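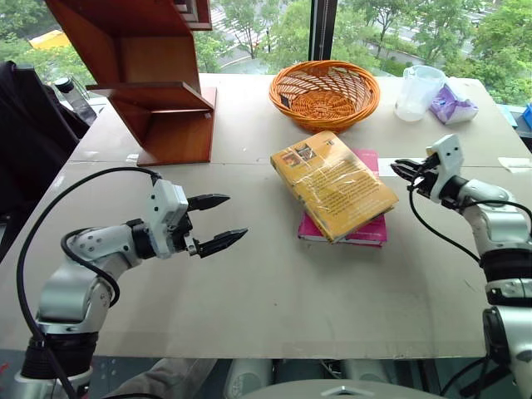 Mesa junto al ventanal, con vistas a la zona verde.

¡Qué ganas tenía de ver Diten por dentro! El 5 de diciembre de 2025 abrió sus puertas y pude conducir el Callton, su eléctrico compacto, por un circuito de 13 curvas.

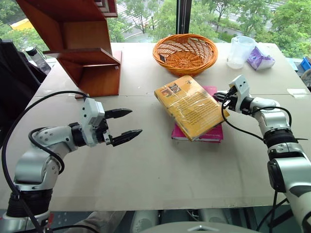
Dos libros apilados sobre la mesa.

Otis Esposito me dejó repetir vuelta – a 60 km/h apenas se oye nada, una delicia – y luego vimos el banco de baterías, con 500 celdas en prueba.

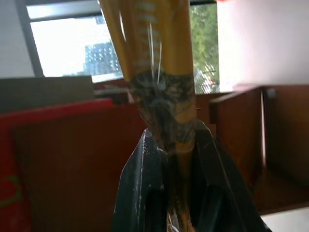
Detalle en amarillo, con envoltura transparente.

Me fui encantado, y ya quiero probar el Brollow.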